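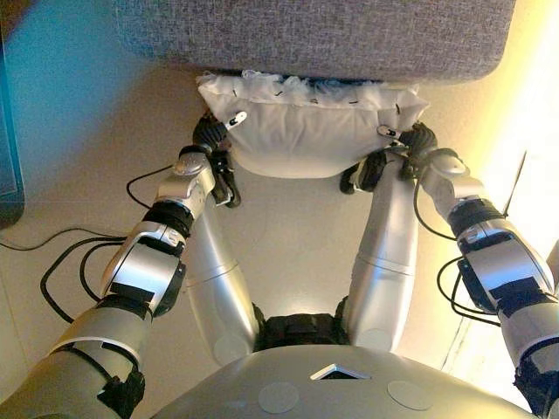 January 4, 2025. Half shift at Valtadwood, and the robot from Teltik had the pillow station all morning. It does the holding now and we do the closing, which used to be one job. It takes a pillow by both ends and squeezes it between its hands, stuffing coming out along the top in tufts over the black stitches, and I think of how I used to pin that down with my elbow. My wrist hurts less. I also talk less, with the bench beside mine gone to packing.

We did 84 before lunch. A good morning by hand was 61. The rate sheet still says the old number, and they say it will be looked at in March.

Gisler order is 500, gray covers. Need to ask about my Friday hours. Bought thread on the way home, soup for supper.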